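Braltorus Room Pack 2 – simulated rooms for mobile manipulation research

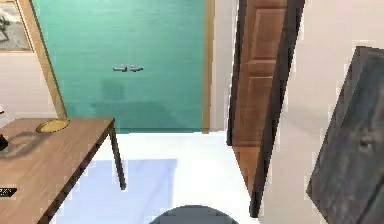 Room Pack 2 is a set of 45 furnished rooms for training and testing robot policies in simulation. It follows the method set out by Noreen Keogh and Bríd Mac Suibhne in their report on viewpoint change, and every room is supplied with the settings used there, so their results can be run again on your own machines.

The method is simple. A policy is trained on the robot's own camera view while the rooms are altered between episodes. Wall and door colours, surface textures, lighting and furniture positions all change, and so does the tilt of the camera. The tilt matters more than we expected. In the Keogh and Mac Suibhne tests, policies trained with a level camera lost the target in 45 of 850 trials once the base leaned or the arm came into view. Policies trained with camera tilt of up to 15 degrees lost it in 11.

Changing the textures alone made little difference to that figure. Changing the furniture helped with reaching but not with finding the target in the first place.

What is in the pack

Rooms: 45, each with doors, rugs, wall pictures and at least one table
Surface sets: painted, plain timber, worn timber, metal
Test episodes: 850, with fixed start positions
Camera tilt: 0 to 15 degrees, set per episode
Baseline policies: 11, with training logs

Doors can be set open, closed or part open. Handles and hooks are separate parts and can be moved or removed. Small tabletop items are loaded from their own folder – you can swap in your own models as long as the origin is at the base.

Requirements

The pack runs in Gravwood from the February release onwards. Earlier releases will load the rooms but ignore the tilt setting, and the scores will not match the report. Shadows should be left on for the test episodes. The baselines were trained with them on and do noticeably worse without.

Known limits

All rooms are single storey with flat floors. There are no people or moving obstacles. Soft items such as rugs are drawn flat and do not fold or catch under wheels. We have not tested the baselines on a physical robot, and the report makes no claim about transfer.

Licences and ordering

Single lab and multi-site licences are sold through Clerside. Teaching use is covered by the single lab licence. Owners of Room Pack 1 can upgrade at the reduced price until 2nd September.

Technical questions go to the Ó Dálaigh support desk. Please include your Gravwood release number and the episode number from the log.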